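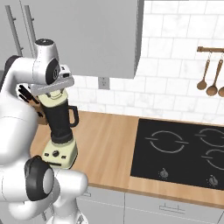
Dataset card / Simulation

Kukach Kitchen, blender jar set

Last updated Apr 14, 2021

Simulated episodes for the arm we are building in the shared workshop at Trosovitz. We use them to try out grasps before running anything on the bench.

Contents
1,162 episodes in one kitchen layout. The main task is to grip the blender jar at the top, lift it off the base and put it down on the wood counter. The knife block behind the jar stays in for all episodes because it limits how the upper link can come in from the left.
207 episodes are held out for testing. Do not train on them.

Format
One folder per episode, with rendered frames, joint positions and gripper width. Episodes are cut at 200 steps. Angles are in radians, lengths in meters.

Known problems
The jar handle has a coarse collision shape, so side grasps slip more than they should.
The cooktop is a flat surface only. Its knobs do not turn.
Episodes made before the Brarnari loader was fixed have the gripper width in millimeters. Run fix_width.py first.

To do
Add a second layout in June.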